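Notebook, August
Wool scouring and dye prep, bench 2

9:40 am. Started on the raw fleece from Sayegh. It came in two sacks, tied at the neck, and was heavier with grease than the last lot. Weighed out 823 g of the better one after skirting. Threw out the britch end and anything with paint on it. The staple is decent, a bit tender near the tip, so I will card it and not try to comb it.

Tarek Hijazi asked me to write down the scouring in more detail this time, as the June entry only says "washed, fine." Fair complaint.

First soak was plain hot water, no soap, thirty minutes with the lid on. Water came out brown. Second soak with scour at the rate on the sheet taped inside the cupboard door. I pushed the fleece under with the flat of the paddle and left it alone. Last time I poked at it and got felted lumps along one side, which we were still picking out of the carder a week later.

Third bath same as the second with half the scour. Then two rinses. I kept each rinse close to the temperature of the bath before it. Drained on the rack between baths.

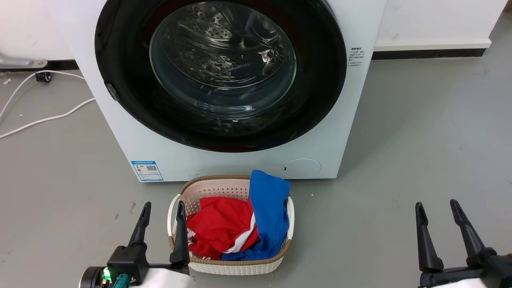

Weight after drying on the rack overnight from the test batch (same sack, done yesterday) was 398 g from 690 g greasy. That is a yield of just under 58 percent, lower than Sayegh told us to expect. Younes Hamdy thinks the sack had picked up damp in storage and that we were paying for water. Could be. I would like to leave the second sack open in the dry room for a few days and weigh it again before anybody writes to them about it.

11:15 am. Mordant. Alum at 12 percent of dry fiber weight, cream of tartar at 6 percent. Dissolved both in a jug of hot water before adding to the pot. Brought up slowly over an hour, held an hour, then heat off. Fiber stays in the pot until it is cool. I used the big enamel pot for this one. The steel pot has a mark near the handle that looks like iron to me and I don't want it anywhere near a yellow.

Test skeins for the weld bath are the Drendine two-ply, already mordanted, labeled 1 to 3 on cotton string. Skein 3 gets a pinch of chalk in the bath. Our tap water has been soft since the new filter went in, and the weld from the spring came out thin and greenish. Younes says chalk fixed it for him at his old place, though he was using fresh plant and we have dried.

Weld bath notes:
Soaked the dried tops overnight in a mesh bag.
Heated to 140 F, held there one hour, kept it below a simmer. The batch we let boil went dull.
Skeins in together, then 3 moved to the small pot with the chalk.
Out after forty minutes, hung in the shade.

Skeins 1 and 2 are close to each other — a pale lemon, pleasant enough, weak for the rug order. Skein 3 is clearly stronger, a real yellow. I put it beside the Ruvach sample card and it sits between their fourth and fifth steps. We want the fifth. I would try a longer time in the bath before adding any more chalk, as wool doesn't like things too alkaline and the handle of skein 3 is already a little dry.
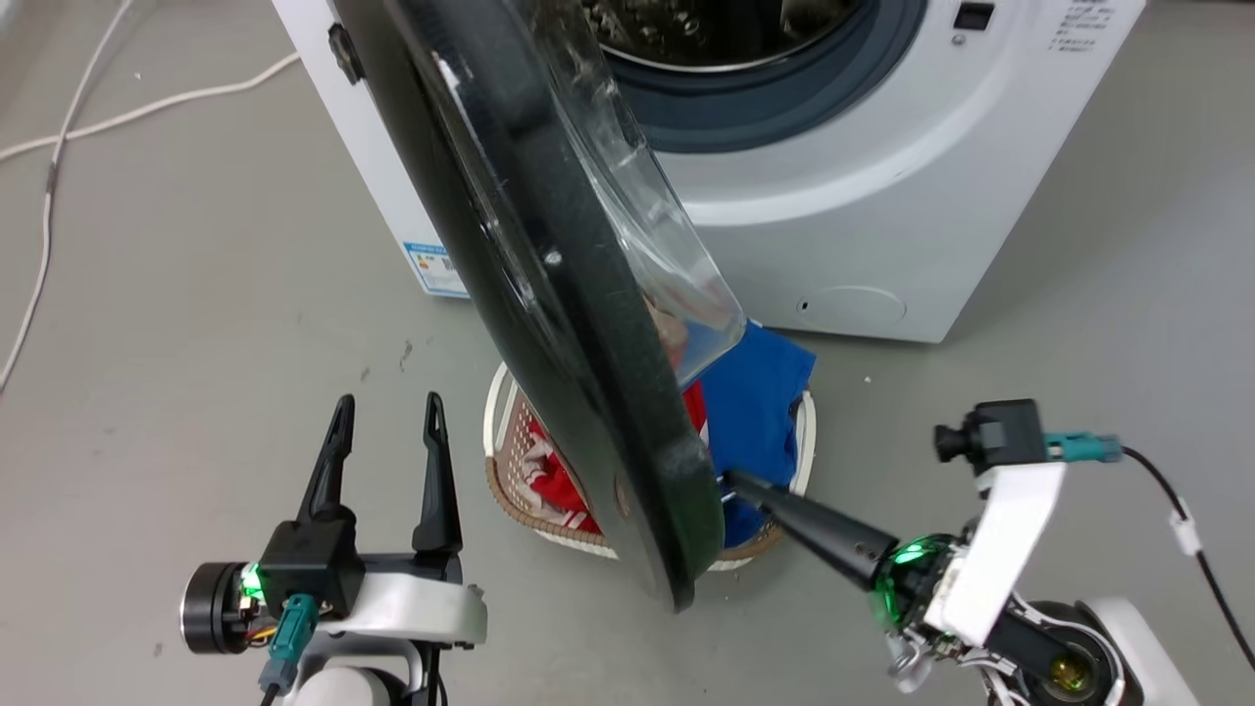
2:30 pm. Indigo vat checked. Surface has a coppery film and the liquid under it is yellow-green, so it is in order. pH strip read between 9 and 10. Did two dips on a scrap of skein 2, five minutes each with a rest in the air between. Gave a good leaf green. Tarek wants that green a shade bluer, so a third dip is worth doing, on a fresh scrap.

Carding. Ran a handful of the scoured test batch through the Stemov drum carder. It took three passes to get an even batt. Some neps, mostly from second cuts I missed while sorting. The licker-in is catching on the left side again, and I moved the belt over a notch, which helped for a while. It needs a new belt. The size is written on the underside of the table.

To do:
Reweigh second sack of fleece.
Weld again with chalk, sixty minutes, same weight of tops.
Lightfast strips from skeins 1 and 3, half covered, south window.
Order alum, the tub is down to the last scoop or two.
Ask Younes where the good thermometer went — the one in the drawer reads four degrees low.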